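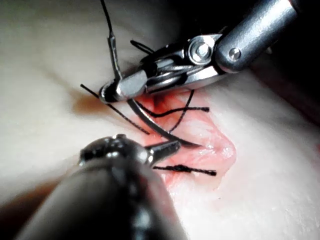

Can I go swimming with stitches in if I put a waterproof plaster over them, one patient asked after the wound care item in our February newsletter. The answer is no, and as the nurses get similar questions most weeks we are covering the subject again with a bit more detail.

Stitches after minor surgery or a cut

Keep the dressing dry for the first two days unless you were told something different. After that most people can have a quick shower. Pat the area dry with a clean towel and don't rub it. Baths, swimming pools and hot tubs should wait until the stitches are out and the skin has closed. A waterproof plaster will often let water in at the corners and then hold it against the wound.

You do not need to put cream or antiseptic on unless the person who did the stitching told you to. Leave any scab alone. If a stitch end catches on your clothes, cover it with a small dry dressing. Please don't trim it yourself.

Getting them out

How long they stay in depends on where they are. Stitches on the face come out sooner than those on the back or legs, and those over a joint usually stay in longest. Your hospital letter should give a date. If you have lost it, ring and we will look on your record. Some stitches dissolve and don't need removing, but they can take several weeks to go and may feel prickly in the meantime.

Removal is done by the nurses at Vulach and at Pullmont. Appointments are 10 minutes, and we ask for around seven days' notice if you can manage it, so it is best to book as soon as you get home from hospital. Bring the letter with you. If you were given a stitch cutter in a packet, bring that too.

When to ring us

Some redness and soreness along the edges is normal at first. Ring us the same day if the redness is spreading, the pain is getting worse, there is pus or a bad smell, the wound has opened, or you feel feverish or unwell. When we are closed, call 111. For bleeding that won't stop with firm pressure, go to A&E.

Work and lifting

Ask about this before you leave hospital. Anyone with stitches in the back, tummy or shoulder should avoid heavy lifting until they have been told it is fine. You can sign yourself off for the first week of sickness, so please don't book a doctor's appointment just for a note to cover that.

Pullmont has no nurse clinic on 24th August. Vulach is open as usual, and the side door by the pharmacy is the one without steps.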